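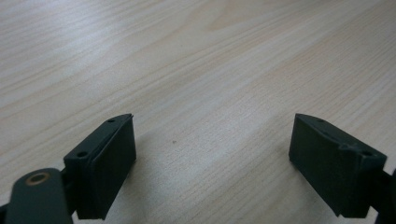
**Do I need to oil my Loller table when it arrives?**
No, it comes ready to use, so please just enjoy it! We do like to see it wiped down now and then with a soft, barely damp cloth – always along the grain – and dried straight after.

**Are the wavy lines and pinkish streaks normal?**
They are, and we're rather fond of them. Every pale top has its own pattern, and yours won't quite match the one in our Carnegie showroom.

**What about a tiny dark speck?**
Try a fingernail first (crumbs do like to settle in), then the damp cloth. If it stays put, write to Amerley Gbeho, who looks after all our table questions and usually replies within 3 days.

**Can I still order the bench to match?**
Yes, until the end of October.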